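Irnside Toy and Textile Library
Progress report to the Fourie Fund
Prepared by Soledad Mateos, 13 Mar 2020

Grant purpose: sorting, cleaning and relabeling the soft goods collection

Work done in this period

The soft goods collection came to us from two closed branches and had never been sorted as one lot. At the start of the grant it was stored in mixed bags, with toys, cushions, play fabrics and foam shapes together. We have now opened every bag. The collection came to 1,038 items, which is more than we estimated in our application.

Of these, 528 have been cleaned, checked and given a new label. The rest are sorted by type and are waiting for cleaning. We expected to be a little further along by now. The main cause of the delay was the dryer, which was out of use for almost 3 weeks while we waited for a replacement belt. During that time Ka-ming Fu moved the checking work ahead of the cleaning work, so that the time was not lost.

Sorting

We first tried sorting by age group, as the old branches had done. This was slow and people did not agree on where things belonged. We changed to sorting by material and care instructions, with age group added later on the label. Items that can go through a machine wash are kept apart from those that need to be wiped or spot cleaned.

Many pieces have lost their care tags. For these we now do a squeeze test and a small damp patch test before deciding how to treat them. A soft item with no tag and no visible seam is treated as wipe-only until someone has looked at it twice.

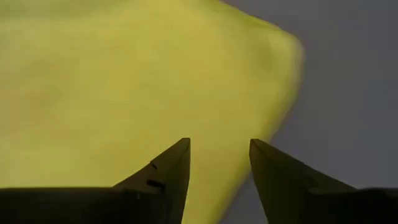
Color has turned out to be more useful than we planned for. Borrowers often ask for an item by color and do not remember its name, so we have added a color line to each record. We kept the list short and used plain words. Yellow-green was the one shade that caused trouble, as it was being entered as yellow by one person and green by another. It now has its own entry.

Condition checks

Each item is checked for open seams, hard lumps in the filling, loose parts and staining. Folds and dents from storage are noted but are not counted as damage, and the item is left on an open shelf before a second check. Items that fail are either repaired here or set aside for disposal. Repairs so far have been small, mostly restitching and the removal of worn ribbon.

Records

All finished items are entered in Tiludo, the catalog system we already use for the book side. The soft goods template took longer to set up than we thought. It now holds type, color, material, care method, condition and shelf number. Where the material is not certain the entry says so, and we have asked staff not to guess.

Spending

Spending is within budget overall. Shelving from Jetwood came in under the quoted price. The dryer repair was not in the original plan and was paid for out of the shelving savings - we would like your agreement to record it that way. Label stock will need to be reordered before the end of March, and there is money for this in the supplies line.

Issues

Drying space is the main limit on our pace. We have 6 racks and they are full on most working days. We looked at adding more, but they would block the way to the sink. Foam pieces are the slowest to dry and we now process them in small batches at the end of the day.

Next steps

Clean and label the remaining sorted items, starting with the machine wash group.
Finish the second check on items held on the open shelf.
Write a one-page care guide for staff at the loan desk.
Send the fund a list of items set aside for disposal before anything leaves the building.

Questions on the records can go to Ka-ming Fu. Questions on spending should come to me.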